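Breakfast Radio on a Student Budget: Our Term Project
Media Studies, Group 4
Itzel Arellano, Justinas Ķēniņš, Man-sik Wang
Supervisor: Kolbrún Baldursdóttir
Handed in 16 July 2003

What we set out to do

We wanted to find out what keeps people listening to a breakfast show after the first song ends. All three of us grew up with the radio on in the kitchen, so picking the topic took five minutes. Picking the method took most of a month! In the end we decided to make our own show, The Killix Breakfast, and put it out on the campus station for two weeks, changing the format halfway through.

Week one was the plain version: music, weather, campus news and one guest each morning. In week two we kept the music and the news but swapped the straight interview for a game, which we called Gosturer. The guest gets a film title and has to hum the plot (no words, no lyrics) while the two hosts guess against the clock. It sounds silly and it is, and it was our favourite part of the whole term.

The guests

Our best booking was Wojciech Grabowska, who plays the lighthouse keeper in the local feature Bekirard. He came in at ten past six with his own thermos and stayed an hour longer than we had asked him to. His hummed version of a courtroom drama had Justinas laughing so hard that Itzel had to read the weather alone. We also had the band Choo, who played two songs on air with one guitar and a biscuit tin, and who turned out to be fiercely competitive at Gosturer.

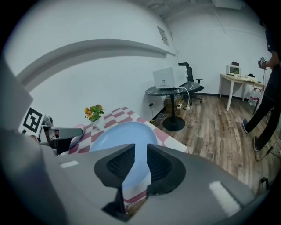
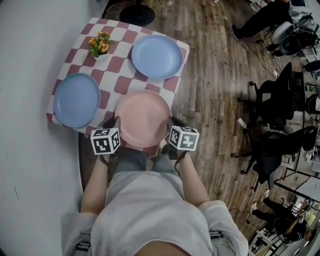 Round plates on the pink-and-white checkered cloth.

Choo were on in the second week, and that morning brought in more phone calls than any other. We had one line and Man-sik was answering it, writing names on the back of the running sheet. Some callers wanted to guess the film, some wanted to request a song, and one wanted to know if we had found a blue umbrella.

How we measured it

The station keeps a counter on its web stream, and over the whole run it logged 2,427 connections. We can't say how many people that is, as the same listener may drop out and come back. We also printed 500 survey cards and left them at the library, the bus stop and the cafeteria. We asked which part of the show people remembered, and whether they would tune in again.

What we found

The game segment was the clear favourite on the cards that came back. People remembered the guests by what they had hummed, even when they had forgotten their names. Music choice mattered less than we expected. Campus news did better than we feared, especially when it was read quickly and with a bit of colour.

The weak spot was the first half-hour. Very few people we wanted to reach are awake then, and our own voices weren't up to much either. Itzel thinks a later start would have changed the results completely. Justinas disagrees, and we have left both opinions in the appendix.

What we would change

We would book guests earlier and test the phone line before going to air. We would also run each format for longer, because one week is too short to tell a good idea from a good guest. Kolbrún suggested swapping the order of the two formats, and we'd love to try that in August if the station will have us back.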